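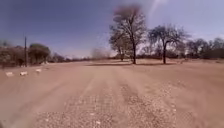
Slide 1: dirt road, long way to go. 

OK, hi everybody, thanks for coming in out of the cold. I'm going to talk about letter writing, the kind with stamps, and why I started again after quitting for most of my adult life.

(Wait for the door to close, it sticks.)

So in October I found a shoebox of letters from my old pen pal club. Ditton Letter Exchange, if anyone remembers it? You paid two dollars, filled in a card with your hobbies, and they matched you up. I put down "stamps and swimming" and I couldn't swim - I just thought it looked good on the card.

Slide 2: the shoebox. 334 letters. I did count, over a weekend, with a pot of coffee. The longest one is eleven pages and mostly concerns a goat.

Read goat paragraph here. Slowly! Last time I rushed it and lost the laugh.

What got me is how much small stuff is in there. Prices, weather, what was for supper, who was mad at who. My email from ten years ago is all "sounds good" and "see attached." I went looking for one decent paragraph and gave up.

Slide 3: paper and pens. Skip if running late. I use a Ganico pad because it's cheap and the ink doesn't come through. Somebody always asks about fountain pens. I have one, I get it all over my hands, next question.

Slide 4: how to start. Write the date and what you can hear right now. Don't apologize for being slow, every letter in that box starts with "sorry it's been so long" and by the fiftieth one I was yelling at the paper. One page is plenty. Mail it before you reread it.

Ask: who here has gotten a handwritten letter this year? Birthday cards don't count. (OK, they count a little.)

Slide 5: addresses for the new exchange, sign-up sheet is by the coats. Pens are there too, please bring them back.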